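# Tolerance

The canteen at Getico fed the night shift at 1:00 a.m., and Lenuța Oprea used the break to settle disputes. The one in October concerned a water meter.

The meter served the village of Cuadros. It read 87 cubic meters for a month in which the reservoir had released 22. Meters of that model under-read as they wear. They do not over-read. She wrote both numbers on a napkin, set it beside her tray and ate her soup.

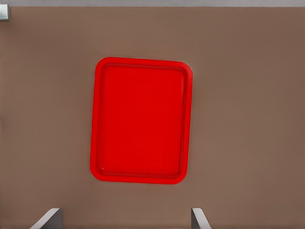 Fimura thought the reservoir gauge was at fault, and said so with his mouth full. A float could stick. He had seen one stuck for a whole winter, reporting a full tank to a town that was carrying water in buckets.

Oprea had checked the float. She had also checked the seal on the meter, the date stamp on the seal, and the register, which rolled over cleanly at each digit. The error was 65 cubic meters. No leak could explain it, as a leak below the meter would draw from the same reservoir as everything else.

"Then there is a second source," Fimura said.

"There is no second source on the drawings."

The drawings were by Zikska, a firm that had closed before either of them was hired. Zikska drew what it was paid to draw. Oprea went down to the archive at 3:00 a.m. and found the original survey in a tube, with a pencil line running up the hill from the chapel to a point marked only with the number 5.

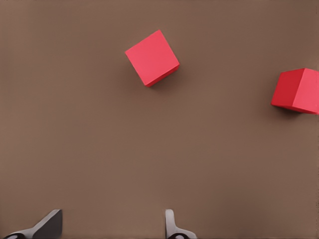
*Two of a kind, red on brown.*

She drove out when the shift ended. The chapel was locked. Behind it the ground was soft for the length of the pencil line, and at the top she found an iron cover with the same number cast into it. She lifted it with a bar. Under the cover was a spring box, and under the spring box a pipe that joined the village main above the meter.

The flow was steady. She timed it with a bucket, three times, and took the mean. Over a month it came to 65 cubic meters, within the tolerance of the bucket.

A report would put the spring on the drawings. Once on the drawings it would be metered, and the village would owe a connection fee of 3000. She sat on the cover and filled in the form as far as the box for cause.
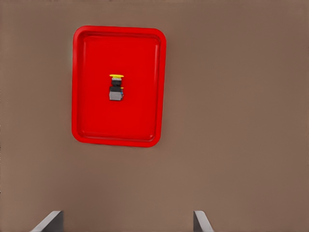 What did she write in the box? She wrote "second source, origin natural," and left the location blank.

Fimura countersigned the form the next night. He read it twice, asked whether her boots were always that muddy, and passed her the salt.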